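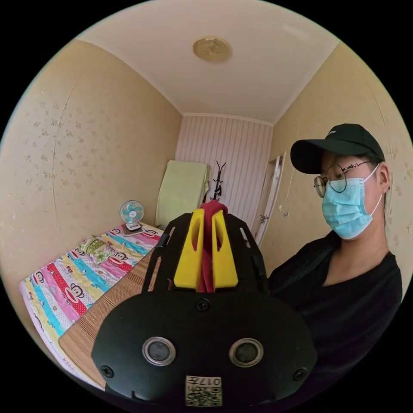
Grarham Serviced Rooms — Bedding and Small Rooms FAQ
Last updated Jan 12, 2021

How often is bedding changed?
Quilt covers and pillowcases are changed every 8 days on long stays and at every changeover on short stays. Sheets follow the same schedule. Extra changes can be booked through the Ustgate office before noon.

Can I use my own quilt?
Yes. Fold the supplied quilt and leave it on the shelf in the hall cupboard. Guest bedding is not collected with the house laundry and will be left on the bed.

What temperature are coloured quilt covers washed at?
Striped and printed covers are washed at 35 degrees, inside out, with the buttons done up. White sheets go through a separate hot cycle. Please do not add bleach to either load if you use the machines yourself.

A red cloth has bled onto my sheets. What now?
Keep the item out of the dryer, as heat sets the dye. Soak it in cold water and report it at the desk. Dark red and navy items should be washed alone for the first few loads. Stained linen is charged only if it can't be recovered.

Where should a desk fan go?
On a hard, level surface. A fan standing on a quilt can tip, and soft bedding may block the air intake. Keep the cord off the walkway between the bed and the desk. Fans are stocked in the Gavmont building from May onward on request; supply is limited outside that period.

How do I clean the fan?
Unplug it first. Wipe the blade and the front guard with a damp cloth and let both dry before use. Do not remove the motor cover.

Is there a weight limit on the coat rack?
The limit is 20 kg, spread evenly over the hooks. Heavy coats go on opposite sides. Wet coats should be hung in the bathroom — drips mark the floor at the base.

How is the wall panelling cleaned?
Dry cloth first, then a cloth wrung out in warm water with a little dish soap. Work from the top down, along the stripes. Abrasive pads and adhesive hooks both damage the finish. For marks that stay, lodge a request using form 634.

Can I move the bed?
Beds may be shifted sideways but must stay clear of the door and the heater. Lift the frame; do not drag it. Furniture has to be back in its original position before checkout.

What happens to items left in the room?
Clothing, chargers and bedding are bagged, labelled with the room number and held at the Ustgate office. Food and opened toiletries are thrown out the same day.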